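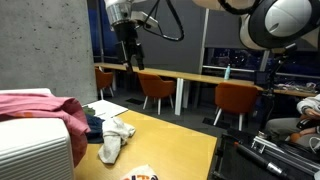

*The two-finger gripper over the cloth pile at Trostness.*

**Gripper trials, round 2: soft stuff is hard!**

After a spring spent on boxes and bottles, we've moved the arm on to laundry, and it's the most fun we've had with it since April. Cloth never lies the same way twice, so every pick is a fresh little puzzle (and we do mean every pick).

We're comparing two sets of fingers on the same wrist. The Keltow set is stiff and narrow and loves a good fold: give it a ridge of fabric standing up from the table and it pinches cleanly. The Weldu set has softer pads and is kinder to thin knits, but it tends to grab two layers when you wanted one. Each set gets 520 picks, in blocks of 8, with the pile tossed again between blocks. Same arm speed for both, same starting height.

So far the Keltow fingers are ahead on heavy cotton and behind on anything stretchy. Dark garments bother both, and we think that's the depth camera losing the folds, so the next 100 picks will be run with the lamp moved and nothing else changed. If the misses drop, we'll know where to look.

The controller deserves a mention too! Since we switched to Cliltent the fingers close much more smoothly, and you can set the force limit in the middle of a run without stopping the arm. We did have to reroute the wrist cable to give it more slack on the wide turns.

Pick logs for both sets are on the shared drive, under "cloth". Sleeves and pant legs are next, and we'd love a few more old sweaters if you have any to spare.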